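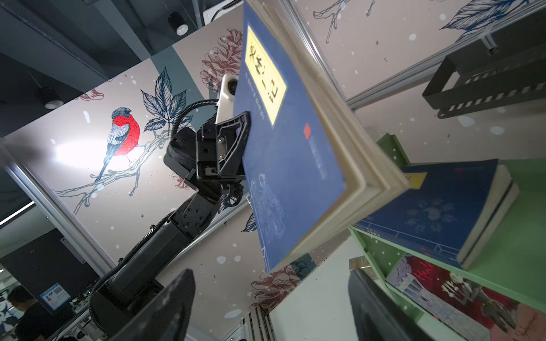 The Corkow deposit was received on 17/01/2020 and comprised 2170 items in 13 crates. Wenjie Zhong signed for it at the rear entrance, checked the seals against the waybill and noted that crate 3 had been resealed with a different tape.

The terms of the bequest were short. The books were to be shelved by size and not by subject. The top shelf was to hold whatever was being read. Mrs Kubíček, who had drawn up the terms a year before her death, gave no definition of reading and left no record of what she had been reading herself.

Zhong began with the small shelf, as it had its own page in the schedule. The schedule described it as "green, light, two levels, from the house at Edandale". It allowed for one book above and one below at the outset, with further books to be brought up from the table in an order to be decided by the person doing the work. The person doing the work was to be paid for the deciding at the same rate as for the lifting.

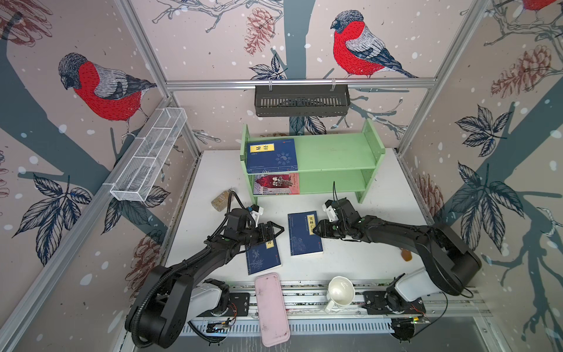

The green shelf at the back of the table, under the bullfinches.

The book on the upper level was the Yijing, in a blue cover with a yellow label. Zhong entered it on the sheet under "being read" and put a query in the margin. The lower level had the red illustrated one. It was not a match for anything in the schedule. She measured it, wrote the measurements down and moved on to the next line.

At four o'clock the solicitor rang from Watudville to ask how far she had got. She told him two titles. He asked whether that was two crates. She said it was two titles, and that the query on the first would affect all the others.

"In what way?"

"If she was reading it, it stays where it is. If she wasn't, the top shelf has to be filled from somewhere else."

He said he would look in the file. She heard a drawer open and a second one close – he kept the line open for several minutes and did not come back to it. 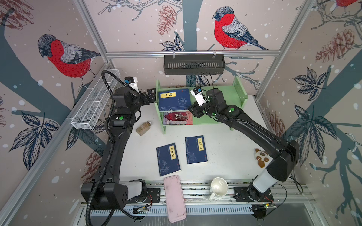 She turned to the Caigentan and the Xiaolin Guangji, the first a book of maxims and the second a book of jokes. Both were thread-bound in style and dark blue, and the schedule gave them the same height. Under the terms neither had a claim over the other. Zhong looked for a second criterion and found one on the back of the page, in pencil: "Jokes nearer the door."

The schedule did not say which door. The house at Edandale had had two, and the room at Corkow had one. She drew a plan of each on squared paper, laid the first over the second and held them up to the window. The doors did not coincide.

She wrote: "Jokes placed right. Provisional."

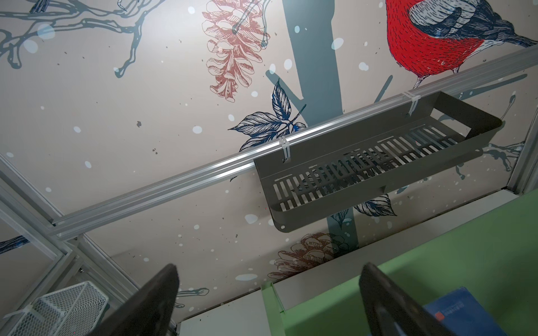 Part Two: Fittings

The wall came next. The wallpaper had been specified by pattern number and the supplier had sent the correct pattern, with pine cones, leaves and red-breasted birds on a pale ground. The dark grey metal basket hung from its rail on two white ties. Zhong tried to find it in the schedule under B, then under T for tray. It was under L, for letters.

According to the entry, the basket at Edandale had held about 200 letters, all from Mrs Kubíček's sister and all answered. The letters had gone elsewhere. The basket was to be hung regardless, at the original height, and left available.

She copied out the word "available" and initialled it. Then she went down to the rear entrance, where the afternoon post had been put on the mat, and sorted through it for anything addressed to the room.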